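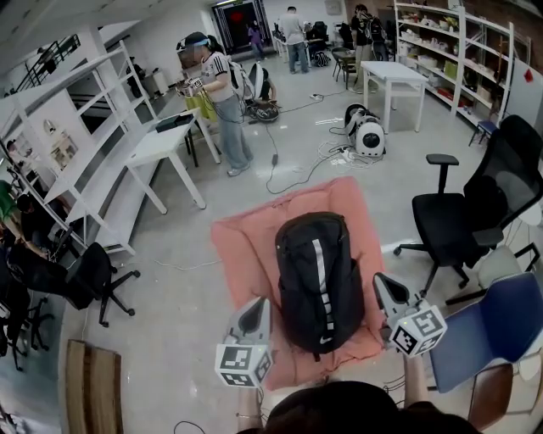

Kaede says the pack weights are useless unless we write down what was in the pack each time, and fair enough. So from today contents go in the book, before the number. She also wants the pad named in every line because we've swapped pads twice and the older pages don't say which.

Saturday, started 9:40. Backpack, black, the Nike one with the stripe down the middle. Pad = the pink cushion, on the floor. Straps underneath, handle away from me.

Empty weight first. Bench scale still reading 7 g with nothing on it. Zeroed, came back to 7 g. Left it and subtracting by hand, so if anybody fixes the scale PLEASE write it here or we'll subtract twice.

Load A (everyday load): laptop dummy, two hardcover notebooks, rain shell, full bottle, pencil case, lunch tin. Raw 2,758. Repeated after repacking in the same order, raw 2,758 again. Good.

Load B: same but the shell swapped for the thin one. Raw 2,723. Makes sense, the thin shell is 35 lighter on its own tag. Hadiza's spreadsheet has B heavier than A. Think the two rows are flipped, will ask.

Packing order notes
- laptop dummy against the back panel, always. Slides if the notebooks go in first.
- bottle upright in the main compartment. Lying down it rolls to whichever side is lower and the pack leans.
- lunch tin on top of notebooks, not beside. Beside it makes a hard corner you can feel through the front.
- shell last, stuffed not folded. Folded it rides up into the zipper. Caught the lining once, no tear.

Did the Wiltunano sequence (open, out, in, close) 32 times all up. Zipper fine to the end. Pull tab a bit stiff at the corner on the way round, same as on the grey pack last month so maybe it's the corner radius and not this zip in particluar. Dry wax stick is in the Weltumix bin if anyone wants to try it. I'd rather get one more unwaxed set first.

Pad: the pink cushion bunches. Every time the pack goes down with a load in it the fabric creeps in and the edges come up round the sides. Flattened it between runs. On Load A that's nearly every run, on B maybe every other. Could try the flat foam one but then we lose comparison with August. Kaede's view is keep the pink one until the set is done, then change once and say so. OK.

Also the pack has to go down flat. If it lands on the pink bit where it's bunched, the bottom sits proud and the laptop dummy shifts toward the handle end. Did this on two of the B runs, marked with a cross, leave them out of the average.

Room: want more clear floor round the cushion. The chairs migrate. Mesh one and the blue one end up on the right every time, and you have to step round the wheels with a full pack. Suggest they all go back by the wall before starting. White shelving has loads of space, so the spare loads could live there in named boxes instead of in my drawer. Bottom shelf for anything with a bottle in it pls.

11:15 stopped. Bottle lid weeping, not much, but the notebooks got a damp corner. Swapped to the Brastodix bottle, same volume, lid is taller. Will need its own weight before next Load A or the totals wont line up.

To do
re-weigh bottle
ask Hadiza re rows A/B
labels for boxes (tape is in the top drawer, not the bin)
new page for foam pad, don't mix in with these
find out who has the second pencil case, it's down on the sheet as part of Load C and I can't do C without it

Notebooks drying on the windowsill, leave them open.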